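I gave up on the sourdough and started making dumplings instead

2025-02-23

So the bread thing is over. I know, I know. I went on about it here for most of last winter and I still have the big glass jar and the fancy basket with the cloth liner, and my sister is still waiting for a loaf I promised her in December. But I could never get it to fit around an actual day, and one morning I looked at that jar on the counter and thought, I don't even want toast.

Dumplings, though! Dumplings I want all the time.

It started at Montserrat Sarmiento's place over in Drindmont. She had a bunch of us over and put us to work at the kitchen table before anyone was allowed to eat, and the person sitting next to me was Xuân Trình, who folds like he's been doing it since he could reach the table (he says he learned two years ago from his mother-in-law, which made me feel both better and worse). Mine looked like wet envelopes. His looked like something you'd pay for. We made 50 and I think I ate a shameful share of them standing up by the stove.

I came home and bought ground pork, cabbage, ginger, scallions and a pack of round wrappers from the freezer case at Lurkow, and I have been at it every week since.
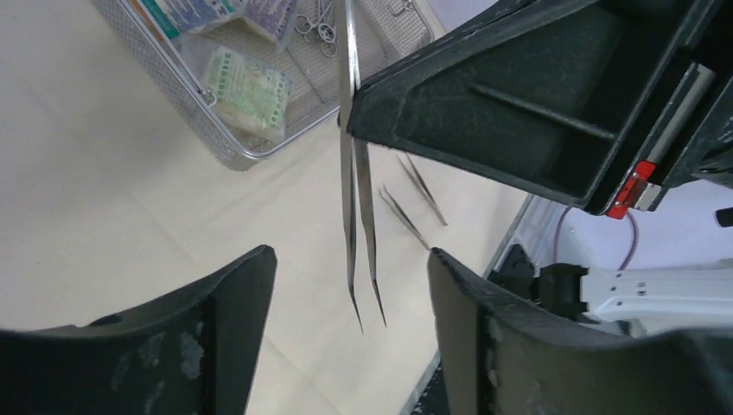

The cabbage is where I went wrong for the longest time. You have to salt it, let it sit, and then squeeze it way harder than seems polite. I was giving it a little press with my palms and calling it done, and every single batch leaked and tore on me. Now I wrap it in a dish towel and twist until my wrists complain. Eighteen minutes is how long I let it sit with the salt, for no reason except that I set the timer wrong once and liked how it came out.

Filling amount is the other one. A small spoonful looks stingy and it's right. Every time I get greedy I end up patching holes with scraps of another wrapper, which works okay if you're frying them and not at all if you're boiling.

I tried making my own wrappers one time. Flour, hot water, a pinch of salt, a lot of rolling. They were chewy and really good and took my whole evening, so I'm saving that for birthdays. The frozen ones are fine. Keep a damp towel over the stack or the edges get crackly and won't seal.

For freezing, lay them out on a tray first and bag them once they're hard. I skipped the tray on my second batch and got one big dumpling brick that I had to chip at with a butter knife.

Next on my list is a mushroom and tofu version, mostly for my neighbor, who doesn't eat pork and has been very patient about the smells coming through the wall. If you have a good one send it over, I'll try anything that doesn't need a starter. And if anybody within driving distance wants a glass jar and a bread basket, they're yours.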